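# Plugging in two fans with two arms (how our club finally got demos worth training on)

A bunch of you asked for the write-up after open lab, so let's do it! Our student robotics club picked "plug in the fans" as the February task for the Kirnari challenge, and I volunteered to run data collection because I thought it would be easy. Ha. We recorded 602 episodes before I understood what we were doing wrong, and I'd like to save you a few evenings.

The goal sounds simple. There's a power strip on the table, a couple of small desk fans, and green adapters on the ends of their cords. The arms have to pick up an adapter, turn it the right way round and push it into a socket. A person does it without looking. A pair of grippers does not.

## Step 1: Set the table the same way, but not too much the same way

Start with the things that don't move much. We keep the strip somewhere both arms can get to, and the fans toward the right. Everything else gets shuffled a little between episodes. I was a neat freak at first and lined everything up with tape, and our first policy (we called it Yook, don't ask) learned to go to one exact spot and close on air if the adapter was a thumb's width off.

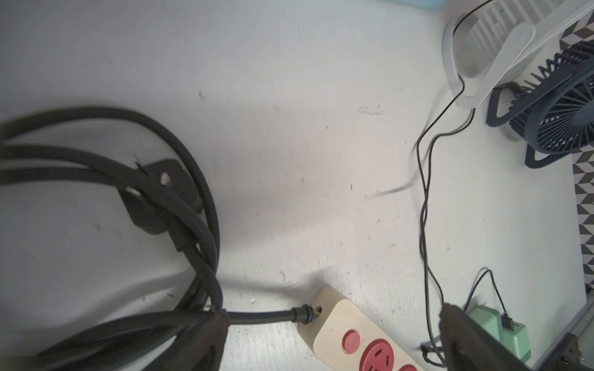
Cords are where you'll lose the most time. Each one has a mind of its own and springs back to whatever shape it had in the box. What works for us is pulling the cord straight, letting it go, and accepting the shape it takes. Don't arrange it into pretty curves, because your robot won't get pretty curves at the competition.

The strip's own cord is the worst of them. Keep the spare length coiled and off to the side, and check that a gripper can't catch a loop on its way in. If it does catch, stop the episode. Don't try to shake it loose with the arm! We bent a finger that way, and I had to write the email to Orsolya Nyitrai asking for a new one.

## Step 2: Leave the clutter in

I used to clear off anything that wasn't part of the task. Then Nilmini Dewan asked me what would happen at the venue, where the judges put things wherever they like, and I had no answer. So now there's always a basket with some play vegetables in it, plus a bowl or a cup near the back. The arms never touch them. They only have to learn that an eggplant isn't an adapter.
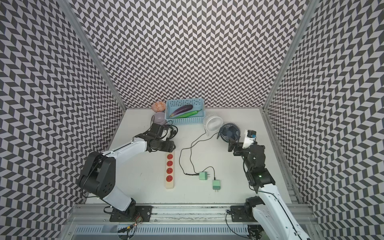
Before you hit record, run both arms through their reach by hand, slowly. You're looking for two things:

- Can each gripper get over the strip without its elbow swinging into the other arm?
- Can the wrist turn far enough to point the prongs down into the socket?

If the answer to the second one is no, slide the strip before you touch anything else. I wasted a whole afternoon changing the software limits in Flinerum (our recording tool, written by whoever was president before me, bless them) when moving the strip toward the middle would have fixed it.

## Step 3: Break the motion into pieces

When you're driving the arms, think in pieces and pause for a beat between them:

1. Come down over the adapter with the fingers open.
2. Close on the body, never on the cord or the prongs.
3. Lift just enough to clear the table.
4. Turn the prongs toward the socket.
5. Hover over the socket and check the wrist view.
6. Push straight down, then let go.

Number 5 is the one everybody skips. The overhead view lies to you about depth, so learn to trust the wrist cameras. When I get a good lineup, the fingers sit on either side of the strip and the socket is right between them. If the socket is drifting to one side, back up and try again instead of pushing and hoping.
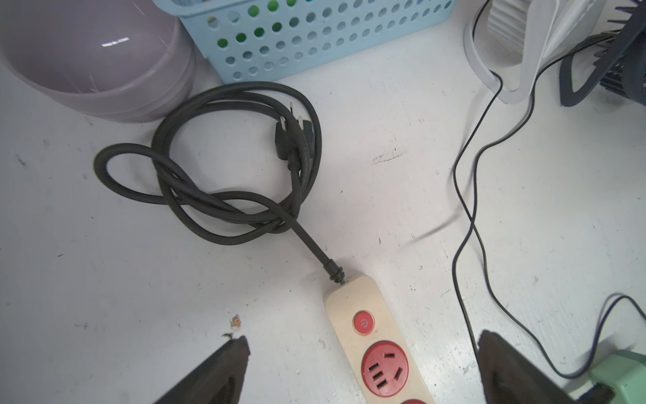

Karlijn Segers wrote back on our club page that she does it the other way around: she watches the overhead view until the adapter is nearly touching, then switches to the wrist camera only for the push. She says it keeps her from getting tunnel vision and bumping a fan. I tried it for an evening and my hands hated it, but her success rate is better than mine, so by all means try both.

## Step 4: Label as you go

Please, please don't leave labeling for the end. We have 2924 clips on the club drive and a big chunk of them are called "test" or "test again" (sorry, Izzati). These days we type a note after every episode: which arm, which adapter, which socket, and whether it went in on the first push. Keep the failed ones too, in their own folder. Ju-won Seok used ours to train the little checker that tells us when a plug is only halfway seated, and it's the best thing we made all year.

Our target for the Sernamach bench is 1000 clean episodes, and we throw one out if the driver took more than 5 tries at the socket.

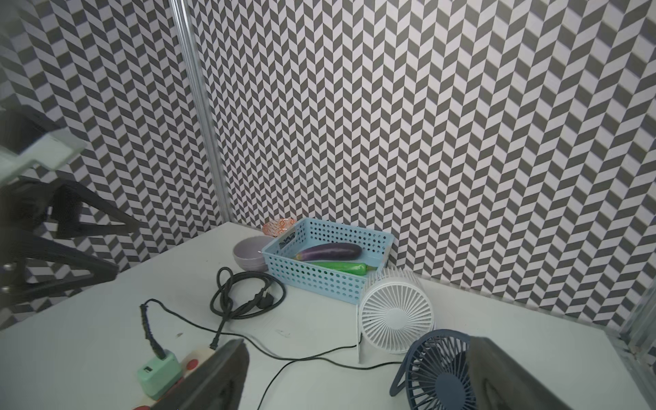

*Green charger in the strip, both fans still out on the table.*

## Step 5: Reset, and swap drivers

Unplug everything yourself, by hand, with the arms parked. Shuffle the basket, nudge the fans, drop the cords again. Then give the controls to somebody else. Two drivers with different habits gave us a better policy than one driver doing twice as many episodes, and your shoulders will thank you.

If you want our episode sheet, it's pinned in the club channel, and open lab starts at 6 p.m. if you'd like a turn at the controls. Bring snacks!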